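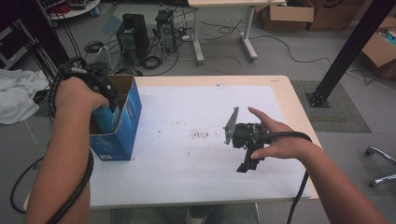 Orhun Karaca

양손 핸드헬드 그리퍼 셀 정비 메모. 작업대 한 대, 그리퍼 좌우 각 한 자루, 케이블은 둘 다 유선. 지난번 정리 이후 바뀐 것만 적는다.

Orhun Karaca

먼저 케이블. 왼쪽은 코일 케이블을 팔뚝에 한 번 감아서 쓴다. 감지 않으면 상자 안으로 손을 넣을 때 커넥터 쪽에 하중이 걸린다. 오른쪽은 손목 위로 넘겨 테이블 바깥으로 늘어뜨린다. 감는 방향은 작업자마다 달라도 되지만 세션 중간에 바꾸지 말 것.

Orhun Karaca

커넥터 접촉 불량은 4월에 한 번 있었다. 오류 코드 3042, 왼쪽 엔코더 신호 끊김. 핀은 멀쩡했고 케이블 피복 안쪽 단선이었다. 교체 후 재발 없음. 같은 코드가 뜨면 펌웨어부터 건드리지 말고 케이블을 흔들어 보면서 신호를 확인한다.

Orhun Karaca

상판 종이는 얼룩이 져도 바로 갈지 않는다. 찢어지거나 들뜨면 교체. 종이를 간 날은 카메라 노출을 다시 고정한다. 흰 면에서 하이라이트가 날아가면 집게 끝 위치 추정이 흔들린다.
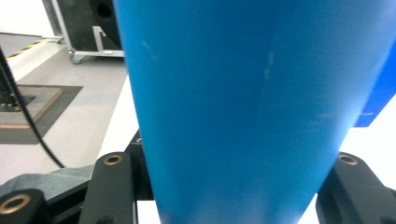
Orhun Karaca

집게 쪽 점검은 황동색 링이 있는 관절부터. 전원을 내리고 손으로 여닫아 유격을 본다. 좌우 손가락이 같은 시점에 물체에 닿아야 한다. 한쪽이 먼저 닿으면 물체가 돌아가고, 굵고 매끈한 물체일수록 티가 난다.

Orhun Karaca

관절 점검 주기는 개폐 300회. Duygu Değirmenci가 더 늘리자고 했는데 일단 유지한다. 나사 풀림은 대개 오른쪽에서 먼저 나온다. 원인은 아직 모름. 나사 고정제는 중강도만 쓴다. 고강도를 썼다가 분해할 때 머리를 뭉갠 적 있음.

Orhun Karaca

개폐량 보정 순서.
완전히 닫고 영점 저장.
완전히 열고 최댓값 저장.
40mm 게이지 블록을 물려 읽은 값을 기록.
오차가 0.5mm를 넘으면 처음부터 다시.
세 번 해도 안 맞으면 엔코더 고정부를 연다. 대부분 여기서 끝난다.

Orhun Karaca

집게 안쪽 면은 무진천에 알코올을 묻혀 닦는다. 흥건하게 적시지 않는다. 닦은 뒤 5분 두고 보정. Skenon에서 받은 세정제는 면에 막이 남아서 뺐다.

Orhun Karaca

PC 두 대 쪽 배선은 아직 정리 못 했다. 전원 케이블과 신호 케이블을 분리하고 양 끝에 라벨을 붙이는 것까지가 다음 작업. Ozan Saraç가 케이블 덕트 길이를 재 두기로 함.

Orhun Karaca

추가. 보정 파일 이름에 좌우 표기를 꼭 넣을 것. 어제 왼쪽 값을 오른쪽에 올려서 한 시간을 날렸다. 이전 파일은 지우지 말고 old 폴더로.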